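Postell Household Storage Pilot
Progress report to the fund, period ending June

You asked for a plain account of where the money has gone and whether the pilot is doing what the proposal said it would. My short answer is that it is doing part of it, and I would be careful with the rest.

We set out to lend shelving and storage kits to 200 homes in Postell, with a home visit before and a follow-up after. The kits have gone out on schedule. Carol Dawber ran the deliveries with Movex and I have no complaints there, apart from one invoice that was billed twice and has now been corrected.

The follow-up is weaker. The proposal says families will "reclaim living space and feel less stress." We have follow-up forms from 14 homes. Most are positive, but they were filled in at the door with the person who delivered the kit standing there, and I would not put much weight on them. Định Lương has redone the form so it can be mailed back unsigned. I expect the scores to drop when that starts, and I would like the fund to know that in advance.

I also have doubts about the Iyamu workshops. Attendance looks good on paper – 20 people at the best one – but the sign-in sheets show many of the same names each time. Iyamu counts each visit as a new person reached. We don't, and the figures in our next table will be lower than theirs for that reason.

On spending, we are $1000 under budget on materials. Please don't read this as a saving. Skodik has not yet sent the wall brackets for the larger kits, and the bill will come when they do. Three families with larger kits have been told to leave the tall units flat until then.

What I would ask for now is more time. A second round of kits was due to be ordered this summer and I think it should wait until the mailed forms are back. Carol disagrees and her view is fair: the waiting list is long and the truck is already booked. 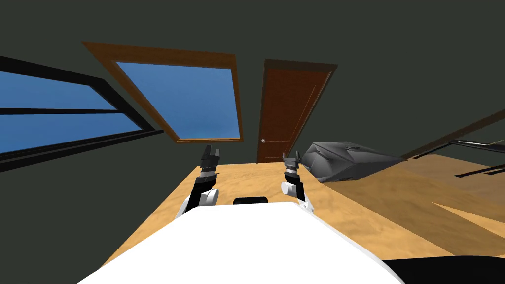
If the order does go ahead, I would at least hold back the larger kits until Skodik gives us a delivery date in writing.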